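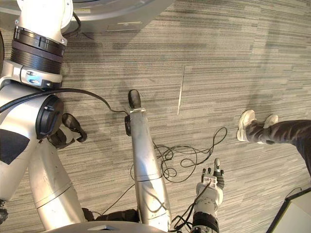
Xiaoqing Fu would take the carpet up altogether and go back to bare floor, as the lint gets into everything and a dropped washer is gone for good. I have noted the objection. The carpet stays until the cable work is finished.

Notebook, floor area, July 2022

Purpose: get the loose wiring off the walking surface and settle how floor runs are made from now on.

Carpet is gray with a stripe. Thin black wire shows up well enough on it from standing height if one is looking for it. Stripe direction is useful as a straightedge when laying out a run.

Procedure as agreed with Rosario Cocco:

1. Power off at the wall before moving any wire.
2. Pull each wire free by hand from the middle of the tangle. Do not pull from the ends.
3. Label both ends before coiling. Old labels come off first.
4. Coil to a forearm's length, one hook-and-loop tie per coil.
5. Anything over 500 mm that has to cross open carpet goes under a cover strip.

Tried the Raptis strip and the Joren strip side by side on an offcut. Raptis holds the carpet pile better but lifts at the corners when stepped on. Joren lies flat and takes up to 3 thin wires before the lid stops closing. Ordered Joren, 17 lengths. Þórarinn has the order number.

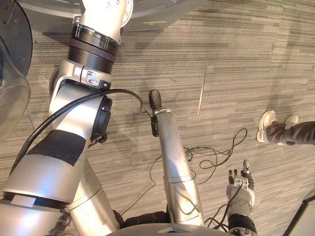
Can the thin wires share a strip with a power lead? Keep them apart, power in its own strip, and where the two must cross, cross at a right angle.

Tape: black cloth tape is fine for a day. Left on since April, the old piece by the door took fibers with it and left adhesive in the pile. Citrus cleaner removed most of the adhesive. Second pass needed.

Footing: Heike Engelhardt asks that the walking lane be kept on one side only, full length of the carpet. Agreed. Lane edge to follow a stripe. No coils parked in the lane, including during tests.

Open items:
- Second pass with cleaner by the door.
- Shelf space for coils. The Vornska bin is too shallow.
- Strip color. Gray preferred, black acceptable.
- Colin to check whether the floor outlet on circuit 113 is still live.

Home Notebook Floor plans Stock Contacts

Search entries
Enter keyword

Recent entries
Cover strip offcut test, Raptis and Joren
Hitel label printer, tape jams
Adhesive residue on carpet pile
Coil storage, shelf dimensions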